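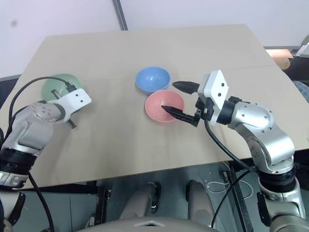 Attachment 1: Head camera view, bowl stacking task, right gripper at the pink bowl.

Home | Tickets | Knowledge Base | Equipment Booking | Sign in

Ticket subject: Right gripper closes late during remote demonstration, bowl stacking task
Status: Resolved, monitoring
Priority: Normal
Opened by: Lucie Marchand, Demonstration Team, Pulten site
Assigned to: Arwel Lougher, Systems Support
Opened: 2018-08-25

Description of fault

The operator reports that the right gripper does not close at the moment the hand control is squeezed. The delay is not constant. On most attempts it is too short to notice. On others the fingers remain open long enough for the operator to begin lifting, and the bowl is left behind or tipped. The left gripper responds as expected under the same conditions.

The task being taught is the stacking of three plastic bowls (light blue, pink, pale green) on the two-arm station. The right arm takes the pink bowl by the rim and places it in the light blue bowl. The left arm then adds the green bowl. Of 50 demonstrations recorded in this session, 11 were marked unusable by the operator, all on account of the right gripper.

Steps already taken by the requester: hand controls restarted, station restarted, operator changed. The fault was present with both operators.

Log

Entry 1, A. Lougher
Request accepted. The requester is asked to retain all 50 recordings, including those marked unusable, and to refrain from deleting them from the Mindance recorder until this ticket is closed. Please also confirm whether the hand controls were exchanged left for right at any point.

Entry 2, L. Marchand
Recordings retained. The controls were not exchanged. This will be done at the start of the next session.

Entry 3, L. Marchand
Controls exchanged. The delay remains on the right gripper. The left gripper, now driven by the control previously used on the right, shows no delay.

Entry 4, A. Lougher
The hand control is therefore ruled out. The recordings have been reviewed. In each of the 11 rejected demonstrations the close command is logged at the correct time and the finger position changes late. The command is leaving the operator desk as it should. Referred to Hamisi Rugemalira for inspection of the arm and cable.

Entry 5, H. Rugemalira
Inspection carried out with power off. Fingers move freely by hand. Housing screws are secure. The gripper cable was found to be pulled tight when the wrist is turned fully inward, as it is when the upper finger is brought over the rim of the bowl. The connector was not fully seated. Connector reseated and cable refastened with additional slack at the elbow. The left cable was checked at the same time and left as found.

Entry 6, H. Rugemalira
Open and close test run for 2,000 cycles with the wrist turned inward. No late response recorded.

Entry 7, Felicja Stępień, Demonstration Team
A further 42 demonstrations were recorded following the repair. No late closing was observed. One was discarded due to operator error (green bowl released too high). The requester wishes to know whether the earlier usable demonstrations may be kept in the training set.

Entry 8, A. Lougher
The 39 demonstrations not marked unusable have been checked for the interval between command and finger movement. In four of them the interval is longer than the station limit, although the grasp was completed. These four should be removed, as the robot would otherwise be taught to wait over the bowl before lifting. The remaining 35 may be kept.

Entry 9, Barnabás Rácz, Station Coordinator
Removal of the four recordings approved. The daily start checklist for the Pulten and Flodton stations has been amended to include a full inward wrist turn on each arm with the gripper opened and closed at the end of travel. The Satti station uses a different cable path and is not affected.

Entry 10, A. Lougher
Status changed to Resolved, monitoring. The requester may reopen this ticket by reply should the fault return.

2 followers | 10 comments | 0 shares

Contact Systems Support | Terms of use | Back to top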